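Estby students to take block-sorting robots to June meet
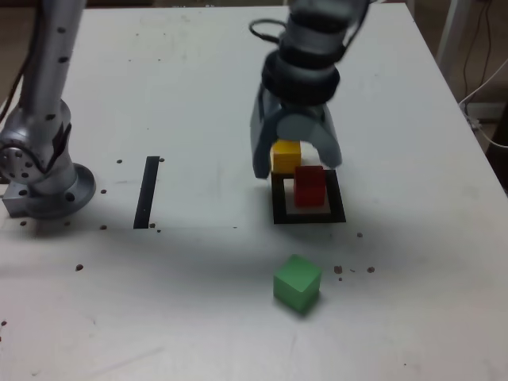 Monday, March 24, 2025

ESTBY – The Kostwood School robotics club has entered the Motudden Student Robotics Meet, which will be held in June at the Villalba Centre. It is the club's first entry in the arm division.

The club has 20 members from Years 7 to 10. Six of them will travel to the meet as the competition team, and the others are writing code, running practice rounds and keeping the logbook.

In the arm division, teams program a robot arm to pick up coloured blocks and place them inside a marked square. Each team gets seven minutes at the table. Blocks that end up touching the border earn half marks, and students may not handle the arm once the clock has started.

The club meets twice a week after school. Members began the year moving one block at a time and are now working on rounds with red, yellow and green cubes. Much of this term has gone into gripper angles and how far the fingers should open before a pick.

Families and local residents are invited to a practice night at the school in the first week of June. Entry is free and students will run full timed rounds from 6 pm. Gold coin donations at the door will go towards travel costs.

Media enquiries: Kostwood School office, Estby.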